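미스토(Misto) 소개
큰 쿠션과 방석을 고치고 속을 다시 채우는 작업실입니다.
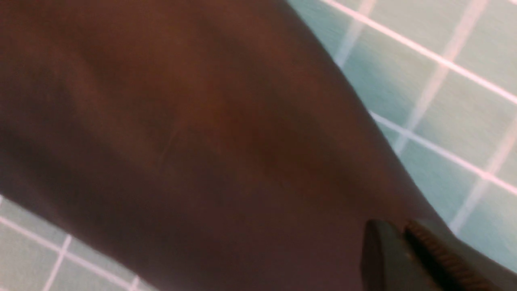 안녕하십니까. 저는 미스토를 운영하는 콜레트 들로름(Colette Delorme)입니다. 한국에 오기 전에는 가구 가게에서 천을 재단하는 일을 하였습니다. 한국어로 글을 쓰는 것은 아직 조심스럽지만, 이 소개만은 제가 직접 쓰고 싶었습니다.

미스토는 네 명이 함께 일하는 작은 회사입니다. 허수빈 씨는 상담과 접수를 맡고 있습니다. 파티마 바루아(Fathima Barua) 씨는 바느질을 하고, 자넬 바녜스(Janelle Bañez) 씨는 속재료를 준비합니다. 저는 재단과 마지막 검사를 합니다.

저희가 하는 일
거실에서 오래 사용한 쿠션은 겉이 멀쩡해도 가운데가 꺼지는 경우가 많습니다. 그러한 쿠션을 열고, 속을 꺼내고, 다시 사용할 수 있는 것과 버려야 하는 것을 나눕니다. 그 다음에 손님이 원하시는 높이까지 속을 채웁니다. 커버가 찢어진 경우에는 같은 색의 천을 찾아 드립니다. 갈색은 특히 찾기가 어렵습니다. 초콜릿색, 밤색, 붉은빛이 있는 갈색이 모두 다르기 때문에, 가능하시면 커버를 직접 가지고 와 주십시오.

지금까지 2,888개의 쿠션과 방석을 고쳤습니다. 한 개를 고치는 데에 보통 60분 정도 걸리지만, 큰 것은 하루가 필요합니다.

작업실에 대하여
작업실 바닥은 연한 민트색 타일이고 줄눈은 흰색입니다. 처음 이 자리를 빌렸을 때 바닥을 나무로 바꾸려고 하였습니다. 그런데 타일은 실밥과 먼지가 잘 보이고 닦기가 쉬워서 그대로 두었습니다. 흰 줄눈은 금방 더러워지므로 일이 끝나면 솔로 닦습니다. 바닥에서 쿠션을 굴려 보면서 모양이 고르게 되었는지 확인하는 일도 있어서, 바닥 청소는 저희에게 중요한 일입니다. 신발은 입구에서 실내화로 갈아 신어 주시면 감사하겠습니다.

맡기실 때
접수는 오전 10시부터 받습니다. 먼저 쿠션의 가로와 세로 길이를 알려 주십시오. 한쪽 길이가 200센티미터를 넘는 것은 문으로 들어오기가 어려워서 받지 못합니다. 주머니나 지퍼 안에 물건이 남아 있지 않은지도 한번 보아 주십시오. 6월에는 여름 커버로 바꾸시는 분이 많아 평소보다 오래 기다리실 수 있습니다.

수리가 끝나면 허수빈 씨가 전화를 드립니다. 집에서 앉아 보시고 너무 단단하거나 너무 부드러우면 다시 가지고 오십시오. 속의 양을 한 번은 무료로 조절해 드립니다.

미스토 드림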